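预算日前夜

2026年5月31日　文／林昭远

财政部长的办公室在七楼，电梯只到六楼。Khang Võ每天走最后那一层楼梯，走了十四个月，膝盖开始响。

星期天晚上大楼里没什么人。他把预算演讲稿摊在桌上，第十一稿，第三页有一行用红笔圈了两遍。圈是总理办公室画的，旁边写着：能否换个说法。

那一行写的是Givholm支线铁路。这条线1925年通车，从首府到山里的Givholm，中途停Kimberg和Partington。明天下午两点，他要站起来告诉议会，十一月以后这条线不再有补贴。没有补贴就没有车。

他把“终止”改成“调整”，念了一遍，又改回“终止”。

Farah Govindasamy敲门进来，手里拿着两份盒饭。她是他的预算司司长，前后跟过四位部长，对每一位都用同样的语气说话。

“鱼的还是鸡的？”

“鸡的。”

她把鱼的放在自己面前，坐下，看见了那行字。

“总理那边又来电话了？”

“下午来的。说明天上午她要去Voreck幼儿园剪彩，宣布托儿津贴，让我下午再讲铁路。”

“托儿津贴也是您批的钱。”

“是我批的。”

Farah掰开筷子，没有再说这件事。她吃饭很快，一边吃一边翻附表。附表里写着Givholm支线平均每天的乘客，947人，其中一大半在Kimberg就下了车。再往山里走，每趟车上坐不满一节车厢。

“数字没有问题。”她说。

“我知道没有问题。”

“那您在改什么？”

他想了想，说他母亲住在Partington。这事Farah知道，整个部里都知道，反对党也知道，上个月还有人在质询时提过。他母亲92岁，每两个星期坐火车去Kimberg看眼科，自己买票，自己找座位，不要人陪。去年他派车去接过一次，她让司机在门口喝了杯茶，又让他空着车回去了。

“您跟她说了吗？”

“预算公布以前不能说。”

“对您母亲也不能？”

“你给我讲过规定。我上任第一天，你讲了四十分钟。”

Farah笑了一下，把鱼刺拨到饭盒盖子上。
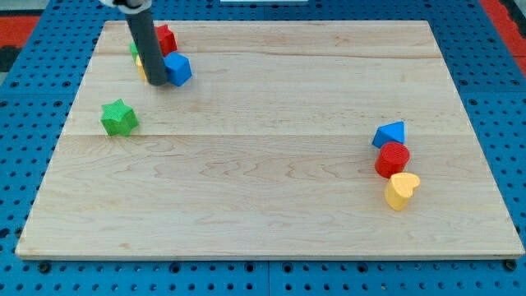
拼接木板，表面可见木纹

八点多，总理打来电话。她的声音很高兴，她一向在选前一年的时候最高兴。她说看了第十一稿，很好，很扎实，就是第三页硬了一点。

“可以说成网络优化。”她说。

“是停运。”

“我没说不是停运。我说的是怎么让人听得下去。”

“山里的人听不下去，怎么写都听不下去。”

电话那头有人在跟她说话，她捂住话筒，过了一会儿才回来。

“Khang，这个方案是内阁一致通过的。”

“我记得。我在场。”

“那就好。明天辛苦你。”

他放下电话。Farah已经把饭盒收进袋子里，正在用铅笔在附表背面算什么。算完了，她把纸推过来。

她算的是公路客车。一天四班，Givholm到Kimberg，中间在Partington停，车是县里现成的，司机要加两个。费用不到铁路补贴的五分之一。

“这个方案三月份我就写过。”她说，“被删掉了，说显得我们心虚。”

“谁删的？”

“您的办公厅。您签的字。”

他看着那张纸。三月份他一天签几十份文件，这一份他一点印象都没有。

“钱从哪里来？”

“总预备费。今晚印厂十一点收稿，改一个数字来得及，改两个就得重排目录。所以只能改一个。”

“总理不会同意。”

“总预备费不需要总理同意，需要部长同意。”她说，“事后她会很不高兴，这个我也得告诉您。”

Khang站起来，走到窗前。对面议会大楼亮着几盏灯，清洁工在推一台机器，沿着走廊慢慢过去。他小时候坐过那条线的夜车，从Partington出来读中学，车厢里有煤油味，母亲给他煮的鸡蛋用报纸包着。那时候他以为火车是一定会有的，跟河一样。

他回到桌前，在第三页加了一句话，把客车班次写了进去。“终止”没有动。

“十点四十以前给印厂。”他说。

Farah把稿子拿走了，过了一会儿又回来，说印厂的人问，“客车”后面是逗号还是句号。

“句号。”

第二天的演讲讲了五十一分钟。讲到第三页，反对党那边有人拍桌子，议长敲了三次槌。客车那句话他念得很清楚，可是没有什么人在听。总理坐在他旁边，眼睛看着前面，右手把发言摘要折了一道，又折了一道。

晚上的新闻，头一条是Voreck幼儿园，总理蹲在地上，跟一个穿黄雨衣的孩子握手。第二条是铁路，配的是他的照片，嘴张着，照片选得很难看。

九点钟他给母亲打电话，响了很久才有人接。

“我在听广播。”她说。

“听到了？”

“听到了。客车几点？”

“时刻表还没有定。一天四班。”

“眼科是上午十点一刻的号。”

“我让他们注意。”

“你不要让他们注意。”母亲说，“我自己写信给县里。你管你的事情。”

他说好。母亲问他吃过没有，他说吃了，其实没有。她又说隔壁老站长今天来过，坐了一下午，一句火车的话也没提，走的时候把她家的钟拨快了两分钟，说一直慢着。

“你那里现在几点？”她问。

他看了一眼墙上的钟。

“九点零六。”

“那他拨对了。”母亲说完，挂了电话。

他把话筒放好，下楼去六楼等电梯。Farah的房间还亮着灯，门开着，她在接印厂的电话，说勘误表明天一早送过去。

近期小说
渡口的收费员
第二次计票
县长的雨伞
补选
冬季时刻表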